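Gloss (surface appearance)

Gloss is the property of a surface that makes it look shiny. It depends on how much light is reflected in the mirror, or specular, direction compared with the light scattered at other angles. Gloss is judged separately from color, although the two affect each other: a smooth sample usually looks deeper in color than a rough one made from the same material.

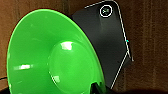
Specular reflection takes place at the outer boundary of a material, while body color comes from light that has entered it and been scattered back out. In plastics and paints the boundary reflects all visible wavelengths almost equally, so a highlight takes the color of the lamp. The highlight on the bright green plastic dome is white for this reason. On bare metals such as copper or gold, the highlight is tinted.

Measurement

Gloss is measured with a glossmeter, which directs a beam at the surface at a fixed angle and records the light reflected at the equal and opposite angle. Readings are given in gloss units on a scale where polished black glass of a set refractive index is close to 100. The 60-degree angle suits most coatings. An angle of 20 degrees separates high-gloss samples better, and 85 degrees is used for matte ones. Polished metals can read well above 700 at 20 degrees.

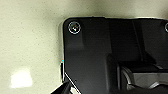 Glare on a pale, speckled surface beside a black housing with a silver rim.

Glare is strong reflected light that hides surface detail or causes discomfort. It rises with gloss, with the brightness of the source, and with the angle of incidence – a floor that looks dull from above may reflect strongly when seen from far down a hallway.

Haze and orange peel

Haze is a milky halo next to a reflection, caused by very fine surface texture. Orange peel is a larger waviness that distorts reflected edges. A single gloss reading does not describe either one. 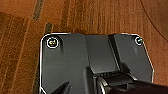 Does a matte surface reflect less light than a glossy one?
Not necessarily. A matte white wall can reflect more total light than a glossy black panel, but it spreads that light over many directions.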